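Keeping small hardware from wandering off a coffee table?
Posted in Home Projects & Workbenches, January 2023
Viewed 1,446 times

Clémence Courtois

Hi all, longtime reader, first time actually posting something. I do most of my fixing and building on an old coffee table, dark brown wood with that reddish shine to it, the kind everybody's aunt had in the den. It's the only surface I can claim for myself, so it ends up with everything on it at once. Screws, tape, instructions, whatever I'm halfway through.

My trouble is the little stuff. I'll take something apart, put the screws down in a nice pile right on the wood, and by the time I want them again one has rolled under the couch (and my carpet eats screws, I swear). The shine doesn't help either, because everything slides. And I know I'm scratching it. I can see fine lines when the lamp is on, mostly on the left side where I dump the metal pieces.

I tried a cookie sheet but it's noisy and takes up half the table. I tried muffin tins and my husband wanted his muffin tins back. Is there something flat and cheap I can put down that protects the finish, keeps screws in one place, and can be picked up and moved when people want to put their feet up? Also, is there any saving the scratches I already have? I don't want to refinish the whole thing, I just want it to stop looking tired.

Naomi Biwott

Oh, I feel this one! I worked on a coffee table for years before I got a real bench, and I still drift back to it in the evenings because the couch is right there.

What I ended up with is a big white board laid over part of the table. Mine is foam board from the craft aisle, and an old whiteboard works just as well if you can find one at a yard sale. White is the whole trick. A dark screw on dark wood disappears, but on white you see it right away, and you can write on it too, so I draw a circle with a marker and put "back panel" or "hinge, left" next to it and the screws go in the circle. Don't try to cover the whole table. I leave a strip of wood bare for the instructions and my coffee, and the board can sit at whatever angle you like.

For the rolling, use masking tape. Tear off a strip, loop it sticky side out, press it down and stick the screws on it in the order they came out. I keep the roll sitting on the board all the time because if I put it away I'll never get up to fetch it. It peels off the board fine the same night. I left some on for a couple of weeks in July when it was really hot and it took a bit of the surface with it, so don't do that.

Scraps of cardboard are good for anything with an edge, or anything that might leak, like old batteries. Put a paper tag under the thing saying what it is and whether it's dead. I had 2 little batteries mixed up for months because I was sure I'd remember which one was the good one. Reader, I did not remember.

And save your lids! Any small round lid makes a dish for the tiniest parts, and it weighs nothing, and if it gets lost who cares.

About the scratches, try one of those wax filler sticks in a color a shade darker than you think you need. Rub it in, wait a bit, buff it with a soft rag. It won't fix a gouge but for fine lines under a lamp it's plenty. Test it underneath first, some of those old glossy finishes are touchy.

Heikki Mustonen

magnetic tray. ten bucks. done

Won't hold brass or aluminum though so keep the lid thing for those.

Paavo Vuorinen

Agree with Naomi on the white board, disagree a little on the tape. If the screws are going back into anything you care about, wipe them afterward, because the sticky stuff gets in the threads and then dust gets in the sticky stuff. I use a damp rag and it takes a minute.

One more thing for Clémence. Put a piece of that rubbery shelf liner between the board and the table. On a glossy top the board will skate around every time you lean on it, and if there's one screw trapped underneath you've just made yourself a brand new scratch. I've got one on my own table that's as long as my hand, so ask me how I know. Sweep the wood with your palm before you set the board down, every time, even when you're sure it's clean.
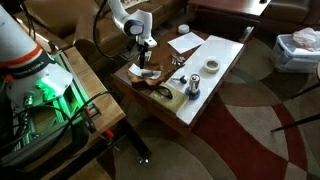

And if you've got anything tall and heavy for its size, stand it near the middle of the board and never close to the side you walk past. Knees find those things. Good luck with the table, the old ones are worth keeping.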